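We're looking for people who eat lunch!

More exactly, we're looking for home cooks, picky eaters, people who snack all afternoon, people who forget to eat until four o'clock, and anyone else who'd like to spend part of this spring tasting food and telling us what they think of it. The **Flollham Community Tasting Panel** is starting up again in April and we have room for 20 new tasters.

If you were on the last panel, you're very welcome back, but please fill in the form again (your allergies may have changed, and so may your phone number).

## What the panel does

The Flollham Food Project works with small producers in the county who can't pay for big consumer studies. They bring us something they're working on, say a pickle that's a bit too sharp or a loaf that goes stale too fast, and we put it in front of a group of regular people. You taste, you write down what you notice, and then we talk. The talking is the best part. Last year we spent most of an evening on one lentil soup and the maker went home and changed the whole thing.

This season we have three producers signed up:

- **Jotik**, who make fresh chutneys and want to know how much heat is too much heat
- **Baloch**, a bakery working on a seeded flatbread for lunchboxes
- **Cultance**, who do yogurt and soft cheese and are trying out less sugar in their fruit flavors

There will also be a fruit and vegetable night, where we compare varieties from local growers side by side. If you think all pears taste the same, please come to this one!

## Who we want

You don't need any training. Chefs are fine, but so are people who live on toast. We need a mix of ages (18 and up) and a mix of tastes, and we'd especially love to hear from people who cook for kids or for older relatives, as we were short on both last time.

You should be able to:

- come to at least 3 of the evening sessions
- skip perfume and strong aftershave on the day
- hold off on coffee and spicy food for an hour before we start
- say so when you don't like something

That last one is harder than it sounds. People are polite, especially when the person who made the cheese is in the next room. Your sheets go in without your name on them, so be as blunt as you want.

We can work around a lot of diets. Vegetarians can take part in everything on the list so far. If you have a nut, dairy or sesame allergy, tell us which one and we'll call you to talk through which nights are safe. Please don't sign up and hope for the best.

## How a session runs

Each one takes 90 minutes. You get a seat, water, plain crackers and a score sheet. Samples come out one at a time with a number on them, and you work through them without comparing notes with your neighbor. Then the sheets are collected and Sreekumar Poojary leads the discussion. Tea afterward, and whatever is left over goes home with whoever wants it.

Tasters get a $20 grocery voucher per session, handed out at the end of the night. Parking is free behind the building and the number 141 bus stops across the road.

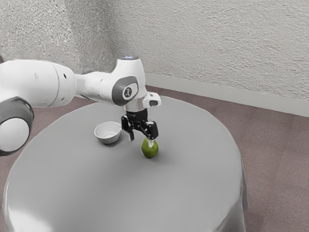

Revathi Hegde wrote to us after her first season that she'd signed up for the voucher and stayed for the arguments, and that she now can't buy a tomato without smelling it first. She also asked for softer chairs. We're working on the chairs.

## How to sign up

Pick up a form at the front desk or ask for one by email. It's two pages, mostly tick boxes, plus one question about the best thing you ate this month. Kevin Moynihan reads every answer to that one, so make him hungry.

We'll get in touch with everyone, including people we can't fit in this time. If more people apply than we have seats for, we'll start a waiting list and call from it when someone drops out, which does happen once the evenings get lighter.

Questions about allergies go to Saoirse Nic Giolla, and anything else to Lawal Iyamu. Both can be reached through the front desk on weekday mornings.

Posted January 22, 2019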